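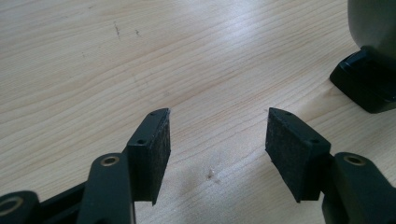

Montserrat Becerra wrote in to ask why I keep recommending felt on gripper fingers when rubber holds better and doesn't shed. She has a point about the shedding. Rubber does hold better, too, on anything clean and flat.

My problem with rubber was marks. I handle a lot of painted and polished parts, and the rubber pads I used until September left gray smudges on the lighter ones. They wiped off, but wiping takes longer than the pick does. Felt leaves a bit of fuzz that I can blow away. The grip is weaker, so I close the fingers a little harder and move slower with heavy parts. For what I do, that trade is fine.

She also asked how I look after the thing, so I may as well write it down.

**Pads.** Mine are dark felt, one on the inner face of each finger. I cut them from a Prulitska sheet, the self-adhesive kind. I brush them with a stiff toothbrush when they look matted and replace both together when brushing stops helping. The last pair went 14 weeks. If you change only one, the new pad is thicker and the fingers no longer meet in the middle.

To change them, take the fingers off first. I tried doing it in place and got the pad crooked twice. Peel the old felt slowly from the squared end, get the leftover glue off with isopropyl alcohol, and let the plastic dry completely. Press the new pad down for two minutes. Then leave it overnight before gripping anything.

**Finger screws.** There are two in each finger block. Mine go into plastic, so I tighten by hand with the short end of the key and stop when I feel it bite. I stripped one last year by leaning on it and had to print a new block.

**Links and bushings.** The arms are black plastic and the joints have brass-colored bushing rings. I don't oil them. I did once, and the oil picked up felt fiber and turned into paste. Now I wipe the rings with a dry cloth and work the fingers open and closed by hand. If one side lags, it's usually lint packed in behind the link. A wooden toothpick gets it out.

**Checking the gap.** Close on a strip of paper and pull. It should drag evenly from top to bottom. If it slides free at the bottom, the pads have worn at the tips or one block has shifted. After a pad change I reset the closed position and write the new number on tape. It's 291 at the moment, up 7 from the old pads.

Nestor Gatchalian says he gets by with thin leather in place of felt. I have a scrap of it here and will try it on the next change.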